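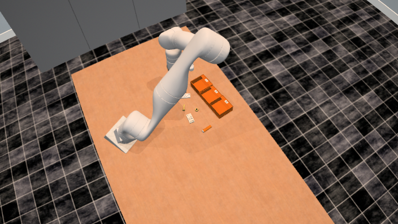 How to compare two grippers in simulation before you buy one

In this tutorial I explain how I compare two grippers for a small sorting job, without having any of them on my desk. The method needs one arm model, two gripper models and a free evening. I assume that you already have a simulator which can load your arm and that you know how to move it to a pose from a script. If you can't do this yet, please start with the beginner page on this site and come back later.

The two grippers in my test were the Gremus two-finger model, with parallel jaws, and the Cakex, which has a single suction cup. The job comes from a repair workshop in Vakville, where small mixed parts must go from the table into orange bins.

1. Build one table and do not touch it again

Put the arm near one edge of the table, on its mounting plate, and place the bins in a row where the arm can reach all of them. Three bins are enough. Before you continue, drive the gripper above each bin and then down to the height of release. My first layout looked good from every side, but at the last bin the arm was nearly straight and the wrist could not point down any more. I moved the row closer and lost half an hour.

Save the file now. Both grippers must work on the same table, otherwise you compare tables.

2. Choose objects which are difficult in different ways

I use five objects:

a flat card
a short upright cylinder
a small ring with a hole
a flat plate with holes
a longer cylinder lying on its side

The card is almost impossible for fingers if it lies flat, and easy for suction. With the ring it is the opposite, as the cup sits over the hole and loses the vacuum. The plate depends on where you touch it. The lying cylinder is a good test for angle, so do not place it parallel to the table edge. Turn it to some diagonal direction and let the wrist find it.

Leave free space between the objects. Picking from a heap is a different test and it should have its own page.

3. Set the contact values by hand

Most simulators give every object the same friction, and with this value the fingers will hold nearly everything. Lower it until the cylinder begins to slip from a weak grip, then go back up one small step. Write down the number and use it for both grippers.

For suction, check how your simulator decides that the cup is holding. Many simple models only measure the distance between cup and surface. Such a model will lift the ring without any problem, and this is wrong. I added a short rule: the centre of the cup must be above solid material, and the surface must be flat there. It is a rough rule, but after I added it the results became believable.

4. Give each gripper its own tool point

This is the mistake I see most often in the forum. The fingers and the cup have different lengths, so the tool point must be changed when you change the gripper. If you forget it, the second gripper will press into the table or stop in the air above the part, and you will think that the gripper is bad.

Check also the approach height. I start 6 cm above the part for both.

5. Run the trials

One trial is one object, picked and put in a bin. I ran 600 trials for each gripper, divided equally between the objects. Before each trial the script moves the object a little and turns it by a random angle. Use the same random seed for both grippers, so that they meet the same positions in the same order.

Let the script write one line per trial: object, gripper, result, and the reason if it failed. I use 4 reasons: missed, slipped, dropped on the way, hit something. Do not write only "failed". Later you will want to know why, and you will have to run everything again.

6. Read the results per object

The total score says very little. In my test the two totals were close, but the Gremus failed nearly always on the card and the Cakex nearly always on the ring. For the workshop, which has many rings and few cards, the fingers were the better choice. Ask first which parts you really have, and give each object a weight according to this.

Watch also some failed trials with your own eyes at slow speed. I found a group of "slipped" results where the finger was touching the wall of the bin during release, so they belonged in another column.

Updated in April: the script for step 5 now also runs with the Ó Briain controller package. You have to change the name of the joint group in the first lines.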